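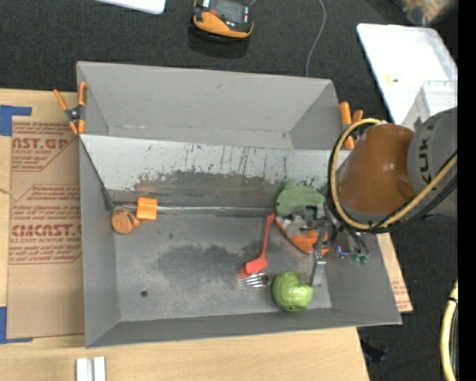 Filed under: Grant Updates > Play and Learning

Tivham Toy Library: progress report to the Lirton Fund, 7/16/25

Sorting of the donated play food and kitchen pieces is well under way. The Plullon branch sent over 767 items when it closed its playroom, and 300 of these have now been sorted, washed and bagged. The rest are in storage at the MacPherson Street building and will be brought over in batches.

Pieces go into the gray metal bins first, mixed as they came, and are then split into vegetables, fruit, utensils and other. Cabbages and other large rounded vegetables go in the deep tubs. Forks and other metal pieces are kept apart from the sets for under-threes. Anything cracked or with a sharp edge is set aside and not lent out.

The bins are scratched and the dividers have lost some of their finish. They are sound enough for sorting and we do not plan to replace them in this grant period.

Spending to date is $1000, mostly on storage tubs, labels and mesh bags. We bought fewer labels than budgeted and moved the difference to bags.

We have made up 20 kitchen sets so far. Each has a printed contents card, and the card numbers match the loan catalog. Two sets went back for relabeling after the numbers were entered twice.

Still to do before the end of August:
- sort the remaining Plullon items
- finish the contents cards
- enter all sets in the catalog
- send the Fund a final list of sets and costs

We are not asking for any change to the grant amount.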